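**Thread: Handling rules for bare CPUs on a gripper cell – what do you require?**

**cconceicao_c**
We're writing up handling rules for a small cell at our Vikdale site. It picks processors from a printed fixture and puts them in a test socket. Right now the "rules" are one page taped to the guard, and two shifts read it two ways. My draft so far:

1. Grip on the substrate edges only, never across the lid.
2. No bare metal fingertips.
3. Fixture inspected every 821 cycles.
4. Anyone reaching into the cell wears a wrist strap, powered down or not.
5. Dropped parts are scrap. No retest.

What would you change?

**larkulora_tech**
Number 5 is too strict. We log the drop, look at the pads under a scope and retest. Out of 1,943 parts last year we had 5 drops and all of them passed.

**plutberg**
Passing a retest doesn't tell you much about ESD damage. I'd keep 5 as it is.

**larkulora_tech**
Depends what the part is for. If it's a sample you use over and over for cell setup, scrapping it is a waste. Write two classes into the rule, product and setup parts.

**cconceicao_c**
Fair. Two classes goes in. On the fixture, this is the holder I mean, so people can comment on the plate too.

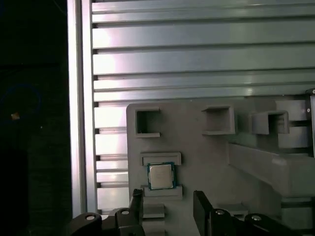 *CPU in the slot of the gray printed plate, ledge above and ledge below, black fingers at the bottom. View from the wrist camera.*

The ledges are what I'd like opinions on. I have nothing in the draft about how tight they should be.

**hue_diep**
Printed plastic is my worry more than the fit. Ordinary filament is an insulator and will hold a charge right next to the part. You can't tell the material by looking, so the rule should say the fixture carries a label with the filament name and a measured surface resistance. We had a gray one here that everybody assumed was the dissipative stuff – it was plain PLA.

**plutberg**
+1 to the label. Same for the fingers. Black doesn't mean conductive.

**abreu_m**
For the ledges, I'd write a test and leave the dimension out. Part drops in under its own weight and doesn't shift when you tap the plate. If it needs a push, the plate gets reprinted. We tried holding a number on a printed slot and spent February arguing with calipers.

**larkulora_tech**
I'd still want a number. "Doesn't shift when you tap" means something different for every person who taps.

**abreu_m**
Then use a go/no-go block. Still no calipers.

**cconceicao_c**
Go/no-go works for me. Huệ, how often do you remeasure resistance?

**hue_diep**
When the fixture is new, then every 114 days, and after any cleaning with solvent. The interval came from our old calibration schedule, so don't read anything into it.

Also, your rule 3 counts cycles but nothing says who stops the cell when the count comes up. Ours used to run straight past it. Now the controller holds at the next safe position until somebody signs off.

**plutberg**
Who can sign off? We let the operator do it and ended up with signatures and no inspections.

**hue_diep**
Operator inspects, lead signs. It's slower.

**cconceicao_c**
I'll put that in and see if the night shift complains. Revised list so far: edge grip only, labeled dissipative fingers and fixture, go/no-go on the slot, hold at 821, strap for anyone reaching in, two part classes. The drop rule for setup parts is still open. larkulora, can you post the wording of your scope check?

**larkulora_tech**
Will do, it's on the other machine. It's half a page and most of that is lighting.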